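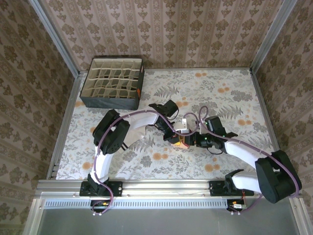
Fabric organiser, black on the outside, cream dividers within. The ferns come with the surface underneath.

Estela Gallardo would like it known that she did not set out to have opinions about socks. "I had opinions about linen," she says. "Socks were a slide."

She has been teaching people in Parton to put their small clothes away since a December when she was between jobs and the hall behind the library was cheap to rent. The first class drew two people, and they were married to each other. The mailing list now stands at 500, a number she delivers with the flat tone of someone reading out a parking fine. "Five hundred adults with drawers," she says. "Think about that on the bus."

I had gone along expecting to be told to throw things out. Gallardo isn't much interested in throwing things out. She thinks most people own a sensible number of socks and have simply never introduced them to each other. Her own working life was spent in the returns department at Rostance, the mail-order people, where she unpacked parcels that customers had repacked in a temper. "You learn a lot about folding from people who are angry about trousers."

Her method needs a flat surface, decent light and something with compartments. She is unromantic about the last of these. An egg carton will do for baby socks. A shoebox and some cereal packets will do for anyone with scissors and an evening. What she prefers is the soft fabric kind, which she buys from Lavlow and defends against all comers, including me, who pointed out that the dividers wobble.

"They do wobble," she says. "So does a hammock. Put something in it."

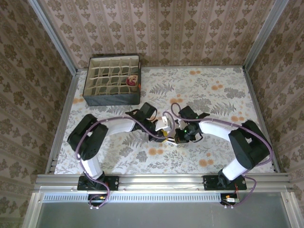
The order of filling is where people get stuck, according to Gallardo, and she has watched a grown man circle a dresser for the length of a radio play. Beginners want to start at the back left corner and march across like they're planting beans. She tells them to drop the first one in wherever the hand naturally lands and build out from there. A small red and white thing sitting by itself over in the right-hand part of the grid looks lonely, she admits, but it has made a decision, and the next one has somewhere to go. "You've got a neighbourhood. Before that you've got graph paper."

She has two rules and says she resents having even those. No balling, by which she means turning one cuff over the whole pair until the elastic gives up the will to live. And nothing goes in a compartment that has to be pushed. If you're pushing, it's a scarf.

So what should you do instead of balling? Lay one on the other, fold towards the middle, and stop while it still looks like something. Thick winter knits never lie flat and shouldn't be asked to. Gallardo lets them puff out at either end.

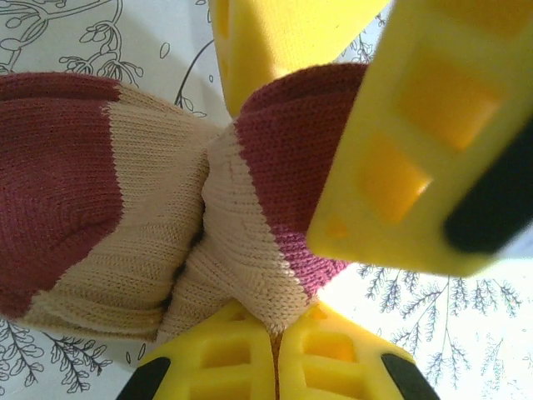
Maroon and beige, ribbed, and narrow at the waist.

Gloves are another matter. Her sister-in-law, a Urrutia by marriage and a Urrutia by temperament, keeps hers in with the socks and sees no problem. Gallardo sees several. A glove has fingers, the fingers have plans, and a folded glove left alone in a drawer will come out wearing something else. She concedes that from the cuff end, in poor light, the two are easy to mix up, and that she has herself left the house in a hurry with one of each.

"I wore the glove," she says. "I carried the sock. It was a funeral, so people assumed it was a handkerchief."

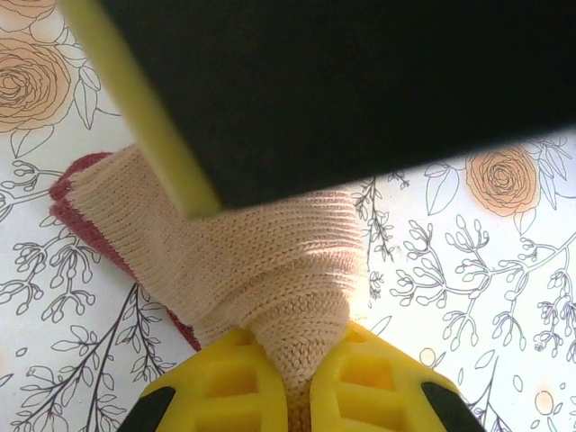
Her advice for gloves is to smooth the fingers down first, pair them palm to palm and give them the roomiest spot you have. If they twist, shake them out and start again. She is firm that starting again is not failure, although she says it in a voice that suggests she has kept a tally. She has, as it happens, kept one: a notebook by the door of the hall, where students record every single sock they arrive with that has no partner. The count when I visited was 1,796.

I asked what becomes of them. Some go home again. Some turn up a match in a stranger's bag, an event she describes as rarer than you'd hope and more emotional than you'd like. The rest live in a tub marked PENDING, which she won't let anyone empty.

And her own drawer at home? There was a pause — the longest of the afternoon — while she topped up a teapot that was already full.

"The top one's very good," she said.

The next round of classes is full. Bring your own compartments, and a pair you don't mind other people looking at.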